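Laundry Is the Test I Care About
Posted May 2, 2020 by Xiaoqing Kong

Ask me whether robots can do chores yet and I'll say: a few, slowly, and I love watching them try.
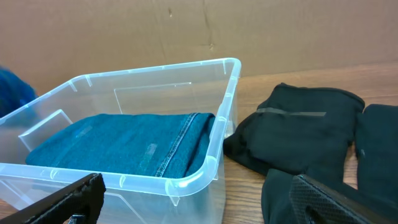
Folded jeans in a clear bin, black clothes still on the table.

Clothes are wonderfully hard! A box keeps its shape when you grab it. A T-shirt has a new shape every time, and black cloth on black cloth is tough even for my eyes. I fold a shirt in a few seconds without looking - a machine has to find the edge, pinch one layer and keep hold of it.

So no, I wouldn't hand over my laundry this year. Shop floors will get there sooner, where the same part shows up in the same spot all day. But picking up something soft and setting it down in a bin is real housework, and I'd happily take a robot that did only that, even if it needed almost 13 minutes a load. I'd be in the next room with a book.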